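Print this article | E-mail to a colleague

3.2 Collection of demonstrations

Demonstrations were gathered by teleoperation over 3 weeks in January. Each episode begins with bread rolls on a cloth-covered table and an open basket within reach of the arm. The operator grasps one roll at a time from above and releases it over the basket. In total, 1,777 episodes were recorded, of which 62 were discarded for dropped frames.

Rolls vary in length, colour and shape, and braided crusts give the fingers an uneven surface to close on (Figure 2). Grip force was capped at a fixed value -- operators could not override it. 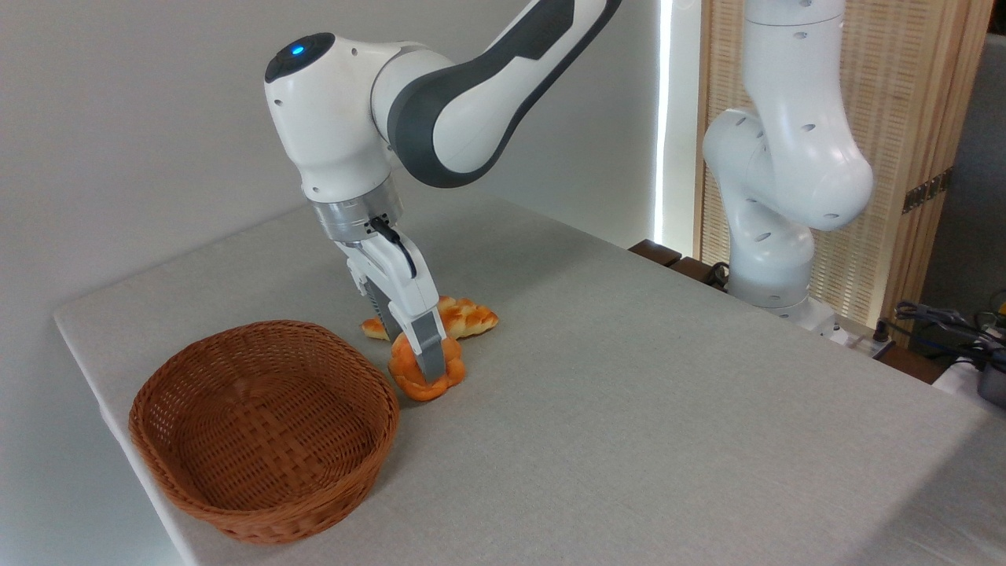

Figure 2. Grasp on a braided roll, basket at left.

Episodes were labelled by the operator at the end of each run, then checked by a second annotator. The two agreed on 98 per cent of labels; the remainder were relabelled jointly.

Contact: Ngân Tôn, Distesau | © 2018 Distesau | Back to top

Related items
Rilter: grasp labelling at the bench
Sokix teleoperation notes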